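Reference > Domestic automation > Test methods > Skirneck garment trial

Skirneck garment trial

The Skirneck garment trial (often just "the Skirneck", and in older notes "the bed test") is a practical way of comparing robot grippers by asking them to deal with ordinary clothes left on an ordinary bed. It was put together by Reijo Kinnunen and Princess Mangubat, and it is used mostly by small groups who want to know whether a pair of fingers will cope with cloth before they spend money on them.
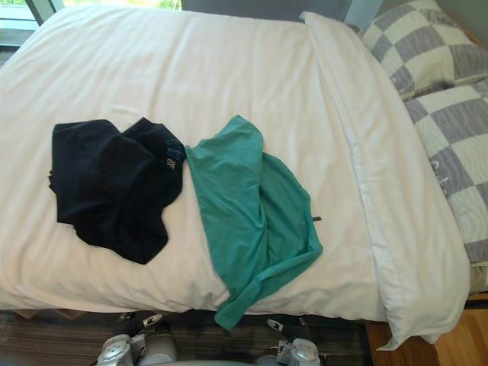
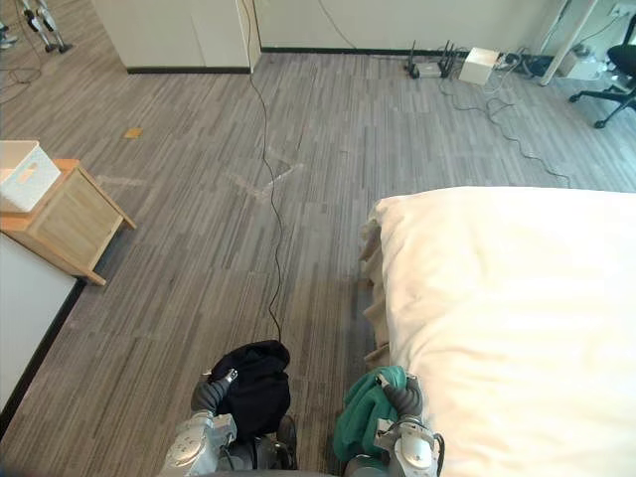
Two views from a two-armed run with a dark garment and a teal-green one.

The trial grew out of a disagreement over fingers. Kinnunen had been comparing grippers on a bench with squares of cotton pinned out flat, and Mangubat, who had spent a good many years around hotel laundries before she came to robots, felt that a flat square of cotton was about as much like a shirt as a doormat is like a cat. She wanted real garments, dropped as people drop them, and she wanted them on bedding, where a finger that presses too hard simply sinks in. The two-garment layout most groups now use is the one she argued for: a black piece and a teal shirt lying against each other on a white duvet, the shirt crumpled, with its tail spilling over the front edge of the bed. A gripper that goes for the middle of the shirt meets soft duvet underneath, while one that goes for the tail has cloth hanging free with nothing behind it to push against. Both are fair ways to begin, and a good deal of the fun (and most of the arguing) lies in which one a given controller prefers.

Background

Most gripper comparisons before the Skirneck used rigid things such as blocks, cups and tins. These are pleasant to work with, as a tin is the same shape after you have dropped it as it was before, and two laboratories can buy the same tin. Clothes are much less obliging. The same shirt will lie differently every time it is thrown down, and a pinch that works nicely on one fold may take nothing at all from the next, or may take the shirt and a fistful of duvet together.

Kinnunen's first notes, which are still passed about, complain at some length about this last fault. He called it "bringing the bed along", and the name has stuck. It remains the commonest way of losing points.

Procedure

A full trial is 7 rounds with each gripper. Before every round the garments are picked up, shaken out and dropped again from standing height, and they are not to be tidied afterwards, however tempting it may be. The arms begin in front of the bed with the fingers clear of the fabric. On a two-armed machine each arm is given one garment, and the round is over when both pieces have been lifted clear of the bedding and held there for a slow count of five.

Several things are kept the same from one round to the next:

- the bedding, which should be plain and pale so that the head camera has an easy time finding the edge of a dark garment
- the height of the arms above the floor
- the lighting, as far as a room with a window allows
- the closing force, once it has been chosen for that gripper

The person running the trial may stop a round at any moment, and a stopped round is scored as it stands. Re-running one "to be fair to it" is frowned upon, although it is widely suspected that everybody has done it once.

Scoring

Each garment earns up to five points. There are two for a first closing of the fingers that takes hold of cloth, two for a lift that leaves the duvet where it was, and a last one for keeping hold through the count. Kinnunen originally wanted a finer scale with marks for the neatness of the hold, but Mangubat's view was that a shirt bundled up in a gripper beside the bed is a shirt picked up, and that neatness belongs to folding, a separate subject with its own troubles.

Scores are reported for each garment as well as in total. Dark and bright pieces often come out quite differently, and the fault may then be in the camera or its settings and have little to do with the fingers. Groups comparing cameras make use of this: they keep the gripper the same, change the camera, and look at how far the dark garment's score moves.

Grippers compared

The best-known set of results is the one circulated by Mangubat on 16/12/2019, covering 113 rounds, a number of which were practice rounds and are marked as such. It compared four sets of fingers on the same pair of arms.

The Plullell, a narrow two-finger design, did best on loose edges and tails, where its slim tips could get either side of a single layer. It was weaker on flat cloth and had a habit of closing on nothing at all. The Skellska has broader fingers with a soft facing and took hold at the first attempt more often than any of the others, but it also brought the bed along more often, and the report is rather cross with it. The Sarmiento fingers came in a short and a long version. The long ones flexed under load, which Kinnunen had expected to be a drawback, and which proved to be quite a help on the duvet, as they bent before they sank. The short ones finished last in the total and were very good with hems.

The report recommends none of the four outright. It suggests the Plullell for anyone whose controller is good at finding edges, and the long Sarmiento for anyone whose controller isn't.

Criticism and variants

The usual complaint is that a bed is an awkward piece of equipment. It takes up a great deal of floor, it has to be the right height, and a duvet goes flat with use, so that scores from the end of a long week are not quite comparable with those from the start — a point the authors admit freely. Some groups have swapped the bed for a padded table, which is easier to house and gives noticeably kinder results.

A one-armed variant, with the garments taken in turn, was added the following April. There is also a "three-piece" version with a sock, which Mangubat dislikes and Kinnunen is said to be fond of.

See also: Cloth handling; Finger facings; Bench testing of grippers; Head-mounted cameras

14 shares · 3 comments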